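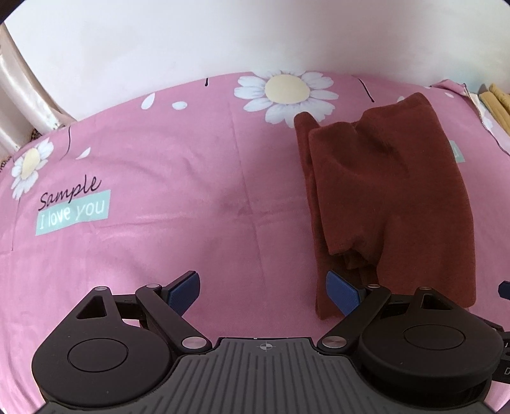
Progress report to the Durer Fund, second period
Project: Household cloth handling with hand-held grippers
Prepared by Gizella Magyar, project coordinator, Curkoncombe

1. Summary

In this period the main event was the open day in September, which was promised in our work plan under task four. It took place in our rooms in Curkoncombe. We had 50 visitors. The fund was represented by Mr. Wenceslao Orozco, and we thank him that he stayed until the end and also tried the gripper himself.

The work on folding and carrying of garments goes on according to the plan. The work on zippers is behind the plan. I explain this in section 4.

2. The open day

We opened the doors at 10 in the morning. Renji Kuroda gave a short talk in the front room and after it the visitors went in small groups to the bedroom station, the kitchen station and the table where the recorded data is played back.

The bedroom station was the most visited. We use there a bed with a pink printed cover, and the task is to take one folded garment from the cover and bring it to another place without opening the fold. The operator holds the gripper in the hand and works with two blue finger pads. Hinata Kamata showed the task first with the reddish-brown garment and then the visitors could take the gripper. Most people closed the fingers too early, before the lower layer was between the pads, and then only the top layer came up. For our purposes this was useful to see, and Hinata wrote down the most common mistakes for the training sheet of new operators.

Several visitors asked why we do not use a plain sheet. The answer is that people at home have covers with flowers and words on them, and also with wrinkles, and a system which learned only on a plain sheet has trouble to find the edge of the garment. Mr. Orozco asked if the color of the garment makes a difference. We do not have a good answer yet. We have planned a small comparison for the next period.

At the playback table Junpei Tamura explained how one recording is cut and labeled. This part was too long. Some groups left before the end, and next time we will make it shorter and put chairs.

3. Recordings

The target for this period was 2000 accepted recordings in the bedroom setting, and it is reached. An accepted recording means that the garment arrives at the target place still folded, and that the finger pads can be seen during the whole grasp. Recordings made by visitors on the open day are not included in this number. We asked every visitor for written permission and those recordings are kept in a separate folder until the fund tells us if it wants them to be used.

Seven operators are now trained. Two of them came from the partner in Bustberg and will continue there with the same instructions, so that we can compare the two places.

4. Delays and problems

The zipper task has a delay. The pads are soft and they hold cloth well, but a small zipper puller slides between them. We ordered pads with a harder tip from Furukawa and the delivery came late. The first tests are done now and I will report the results in the next period. We do not ask for more money for this, only for a shift of the milestone by one month.

A second problem is the light in the bedroom station. In the afternoon the room gets darker at one side and Junpei had to reject more recordings than in the morning. We bought one standing lamp from the consumables line. The receipt is in the annex.

5. Comments from visitors

We received comment cards in a box near the door. Many people wrote that the gripper was easier to use than they expected. Some wrote that it is heavy after a few minutes, and our operators say the same. One visitor, who works in home care, wrote that folded clothes are not her problem and that she would like help with bed covers. Renji has invited her to speak with the team.

6. Next period

- color comparison with the same fold and the same cover
- 100 test recordings of the zipper task with the harder pads
- first recordings from Bustberg
- bed cover task, only a feasibility study
- shorter playback talk for the second open day

The spending is inside the approved budget in all lines. The table of costs is sent separately by Renji Kuroda. Please send questions about the open day or about the visitor recordings to me, and questions about the labeling to Junpei Tamura.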